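Print this item | E-mail this item

Tray work at Lidton goes to the robot arm on second shift

July 5, 2019

The robot arm at the end of the packing room has been running on second shift since February, and most of you have walked past it on the way to the time clock. We have had a lot of questions about it at the monthly meetings. This item covers what the arm does, what has changed for the people who work near it, and what is still being decided.

Lidton packs tabletop sets for small cafes and hotels. A set is usually a tray with one or more cups, and until this winter every piece was lifted, looked over and set down by hand. A packer on a full shift handled 1000 pieces on a normal day. It is light work, but it is the same reach over and over, and sore wrists and shoulders have been the most common complaint in the packing room for as long as the plant has kept a log.

The arm was put in by Dorivora, which also services it. It has a gripper with two fingers and a small camera near the wrist. It works on one table, picks up a cup or a tray, and places it where the packer needs it. It does not wrap, tape, label or stack cartons. Those jobs are still done by hand on both shifts.

Teaching it a new item takes longer than most people expected. Someone has to guide the arm through the pick many times, with the item turned a different way each time. The Vinano line, the first one it learned, took 358 guided runs before the supervisors would let it work without a person at the stop button. The Minami line is being taught now. 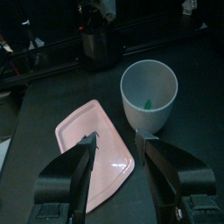 The gripper at the work table with a pink tray and a white cup.

Trays have been harder than cups. A cup has a wall the fingers can close on from either side. A tray lies flat, and the fingers have to find the rim. Shiny finishes add to the trouble, because the glare can hide the edge from the camera. The lights over the table were moved twice in the spring and may be moved again.

Maeve Ó Conaill has packed at Lidton for 3 years and is one of the operators who now teach the arm. She applied when the posting went up in the break room and spent two weeks with the Dorivora technician before taking over a shift.

"I thought it would be computer work and it's mostly patience," she said. "You move the arm, you check where the fingers came down, you do it again. I know how these cups sit in your hand, so I know where it ought to hold them. The technician didn't know that part."

She said her shoulder bothers her less than it did last year. She also said the job is lonelier. The packing tables face each other and people talk across them. The arm's table is off by itself, and the operator has to watch it.

"I miss the table," she said. "I go over there on my break."

What has changed so far:

No one has been laid off because of the arm. Management put that in writing in February, and the letter covers the packing room through the end of next year. After that there is no promise, and members should know it.

Five packers have moved to other work on second shift. Two of them teach and watch the arm. The others went to final inspection, where each piece is checked for chips and for anything left on or inside it before it is wrapped. All of them kept their rate of pay. The two operators get an added amount per hour, and we have asked that it be made part of the base rate.

The pace at the wrapping stations is a problem. On nights when the arm runs well, pieces come down faster than they used to, and the wrappers are the ones who feel it. Several members have said they are skipping the short afternoon stretch to keep up. Do not skip it. If the pieces are backing up, tell your lead and ask for the arm to be slowed. The operator can do this from the panel, and no one is to be written up for asking.

First shift has not changed. The company would like to run the arm on days once the Minami line is ready, and has said it will meet with us before it sets a date. We have asked for the second shift injury log and the wrapping counts ahead of that meeting so we can compare them with last year's.

Training is open to any packer who has been here six months. The sign-up sheet is by the supply window. You do not need any computer background, and the hours are paid. If you signed the spring sheet and never heard back, please sign again, as that list was misplaced.

Print this item | E-mail this item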